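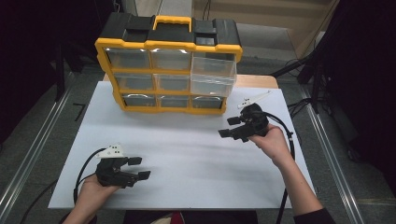 Drawer organiser, yellow and black. Top right drawer pulled forward, empty.

**Kitchen walk-round, Urngate unit, January**
Done by: Carla Srour
With: Chalerm Rojanasak (chilled room and jarring only, he had a delivery)
Started 7.15am, before the first boil

Key: OK / FIX (sort this week) / STOP (don't use till sorted) / N/A

## A. Coming in

- [x] Outside door closes by itself – OK. Slow but closes.
- [x] Hand basin clear, hot water, soap, towels – OK
- [ ] Bin by basin has foot pedal – FIX. Pedal snapped, people lifting lid by hand straight after washing. New bin please, not tape.
- [x] Aprons clean and hung away from coats – OK
- [x] Sickness sheet up to date – OK
- [ ] Visitor book – FIX. Last entry is the gas engineer. Tagle rep came in after that, Chalerm walked him round himself, not signed in.

Comment: asked Chalerm re hairnets for visitors. He says they always get one. Box is behind the flour. Move it to the door.

## B. Dry store

- [x] Nothing on the floor – OK
- [x] Sacks of dried chilli closed and dated – OK, one clip missing, put one on
- [ ] Peanuts kept apart from everything else – FIX. Right shelf, wrong tub. Lid doesn't seal and the sesame is directly underneath. Swap them over and get a proper lid. Peanuts go on the bottom whatever happens.
- [x] Palm sugar wrapped – OK
- [ ] Tamarind blocks in date – FIX. Two past it at the back. Binned both. Whoever unpacks, old ones to the front!!
- [x] Signs of mice, moths, weevils – none seen. Traps looked at, clean.
- [x] Lights have covers – OK

Comment: rice flour decanted into a clear bin with no label. Chalerm knew what it was straight off, I didn't. Could have been tapioca. Label it, with allergens, batch and date opened. Same goes for the little tubs of white pepper and the dried prawns, which are crustacean and need to say so in bold.

## C. Chilled room

- [x] Main fridge temp – 2 °C on the display, my probe agreed – OK
- [ ] Door seal main fridge – FIX. Split in the bottom corner, black bits in the fold. Clean now, seal on order from Warmont (Chalerm chasing).
- [x] Raw fish below everything else – OK
- [x] Herbs washed and in lidded boxes – OK, coriander looking tired
- [ ] Defrost tray – STOP. Squid thawing on the worktop when we got there. No time written down, so can't say how long. Thrown out. Thaw in fridge overnight, on a tray, with a label. Chalerm not happy about the waste, neither am I.
- [x] Log filled in morning and evening – OK mostly. Evening gaps. Same handwriting and same pen for a whole run of days which I did mention.

## D. Ferments

- [x] Crocks covered, cloth clean – OK
- [x] Salt weighed, not guessed – OK, sheet shows weight for each crock
- [x] Greens under the brine – OK apart from end crock, see below
- [ ] Surface growth – FIX. End crock of mustard greens, floaters above the brine with fuzz on. Not the flat white film, proper fuzz. Whole crock out. Don't skim it and carry on.
- [x] pH meter checked against buffer before use – OK, done in front of me
- [ ] pH written down per batch – FIX. Written on masking tape on the crock. Tape comes off. Put it in the book.
- [x] Fish sauce barrel lid and tap clean – OK
- [x] Smell – strong, right sort of strong

Comment: the room gets warm in the afternoon when the boiler's going next door. Thermometer on the wall is fine but it's above head hight and nobody reads it. Bring it down level with the crocks.

## E. Hot work

- [x] Gas off valve reachable, not blocked – OK
- [x] Fire blanket and extinguisher in place, in date – OK
- [ ] Extractor filters – FIX. Greasy, drip forming over the big wok. Into the dishwasher tonight, write the date on the sheet. Weekly from now on while we're frying shallots every day.
- [x] Pan handles tight – OK, one wobbly, tightened
- [ ] Oil – FIX. Too dark, and the strainer has a hole in it. New strainer.
- [x] Burns kit stocked – OK
- [ ] Chilli roasting – FIX. Window shut, fan on low, both of us coughing. Fan full and window open before the chillies go in. Goggles on the hook please, they were in the cutlery drawer.

## F. Jarring

- [x] Jars inspected for chips – OK
- [x] Jars hot when filled – OK
- [ ] Crates – FIX. Sheet says 40 to a crate, the stack by the wall had 60 squeezed in with no dividers. Heavy to lift and they knock together. Back to 40.
- [x] Batch count matches sheet – 216 filled, 216 on the sheet – OK
- [ ] Labels – STOP for sambal only. Old label roll still on the machine, fish in the ingredients but not in bold. Nothing from that roll goes out. Chalerm has pulled it, new roll going on before lunch.
- [x] Lids clicked down – OK on the ones I pressed

Comment: hold the finished sambal on the left hand rack till relabelled. I've put a sheet of red card on it. Don't take the card off cos you need it for something else.

## G. Cleaning

- [x] Bronine bottles labelled – OK
- [ ] Bronine made up fresh today – FIX. Bottle by the sink had no date. Emptied it. Make up each morning, date on the bottle, follow the strength on the drum.
- [x] Cloths colour sorted – OK
- [x] Mop stored head up – OK
- [ ] Drain by the pot wash – FIX. Slow, bits of lemongrass in the trap. Basket needs emptying every shift.
- [x] Chopping boards – OK, the green one is deeply scored, replace when the order goes in
- [ ] Blender base – FIX. Looks clean till you take the rubber ring out. Paste packed underneath. Take the ring out evry time, soak it, dry it.

## Carry over from last time

- Cracked tile behind the steamer – done, good job
- Second probe – arrived, in the drawer, wipes with it
- Cleaning sheet for the mincer – still not written. Chalerm to do
- Allergen folder – done, except the new shrimp paste from Tagle. Need their spec before it's used

## To do, with initials

- Sambal labels – CR, today (that's Chalerm, I'll put CS for me)
- Pedal bin, strainer, tub lid, green board – CS ordering
- Fridge seal – CR
- Mincer sheet – CR
- Defrosting, talk to everybody at shift change – CS
- Thermometer down to crock level – CS, need the drill back

Finished 8.50am. Chilled room and ferments to be looked at again once the seal's on. Copy on the clipboard by the hand basin, sign when you've read it.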